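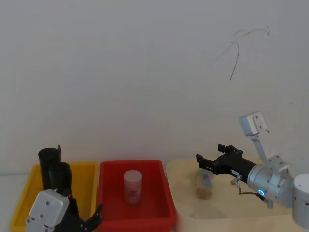
One reader wrote in before we went, asking us to find out whether a two-armed sorter is any use to a small packing room or whether one arm and a conveyor would do the same job for less money. The same reader wanted to know how it copes with lids, having given up on a suction picker that kept pulling them off.

Search reviews Search

Aturico two-arm sorter: open day review

July
By the Jeketti reviews desk

744 shares

We put both questions to the people on the stand at the Benítez open day in Clundwood, and watched the sorter work for most of a morning. We didn't have it in our own building, so please read this as a review of a demonstration. Where we are relying on what we were told, we say so.

The sorter is a pair of arms facing each other over a table, with a black gripper on each and the control box kept out of the way. It is sold for moving small packed goods between containers: jars, tubs, short bottles. For the open day it was handling jars, with a yellow bin, a red bin and a larger cream one in a row on a plain white table. Visitors could stand fairly close behind a line of tape and ask for things to be tried again.

Picking and placing

The grippers close from two sides, so they hold a jar by its body and leave the lid alone. That answers half of the letter. We watched several jars picked up and none lost its lid. A clear container with coloured pieces and what we took to be toothpicks in it was the one most people wanted to see lifted. It has smooth sides, and the gripper held it without any slipping that we could see.

It isn't gentle in every respect. One jar came down at an angle in the cream bin and stayed tipped over. The operator said the drop height had been set for a deeper container and changed it, which took a minute or two at the screen. After that the jars we watched were stood upright. If you sell glass you would want this set properly before anything else, and we would have liked the sorter to warn about it.

The pace is moderate. A practised person with two hands would be faster over ten minutes. Over a whole shift we couldn't say, and the staff didn't offer us a figure.

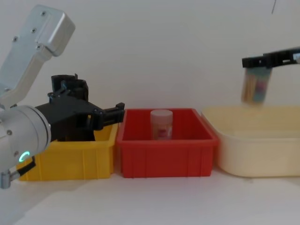 Is the second arm worth having?

For a good part of the morning one arm waited while the other worked. This was partly down to the layout. With only three bins, both arms want to be over the middle one, and the software lets one go in at a time. It is a sensible rule and we saw no knocks, but it does mean you are paying for two arms and often getting the work of one.

The staff said a longer row makes better use of the pair, with each arm keeping to its own end and the centre used only for handing over. We asked to see that and there wasn't the table space. The reader who asked about one arm and a conveyor may well be right for a room with a single line of goods. If your goods arrive on both sides of a bench, the second arm starts to make more sense.

Reaching into a bin with sides is something it does well. The gripper is long enough to get its fingertips down beside a jar without the wrist touching the rim, even when the jar is standing towards the back. 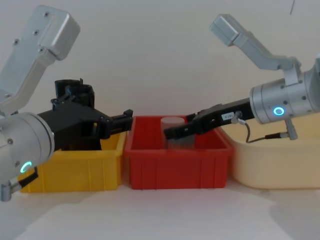
The slower part is the approach. It comes down in small stages when it's working close to something, and you can see it settle before the fingers close. We were told this can be shortened once the positions have been taught, and that most buyers leave it alone for the first month.

Each wrist has a small ring of light on it, easy to see from the tape. The cables are less tidy. A thin one hangs in a loop near the right-hand wrist, and although it never caught on anything while we were there, we would clip it back if it were ours. You can buy a sleeve for it. At this price it ought to be in the box.

Setting up

Teaching a new position is done by pushing the arm to where you want it and pressing a button. Two of us had a go and both managed it. Naming the positions and putting them in order is fiddlier, on a screen with small text and a back button that sometimes loses your last change. The printed manual is 63 pages and clearly written, with a good section on swapping fingers.

Cost

Hire is over £4000 a month including a site visit. A purchase price is given only after that visit, so we can't print one.
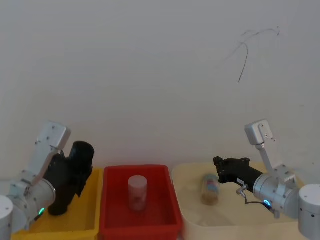 Clundwood, July

A short note added after the afternoon session. We went back to see the same bins and jars run with the new drop setting and had no complaints about the placing. It was still slow on the way down. Noise was low enough to talk over at a normal level, even with both arms in use.

We would hire it for a month if we had mixed jars coming in on two sides and someone willing to spend the first few days at the screen. For one product on one line we'd look at Aturico's single arm first, which wasn't on show. Benítez is taking names for a second open day, and has said the longer table will be set up for it.

4 comments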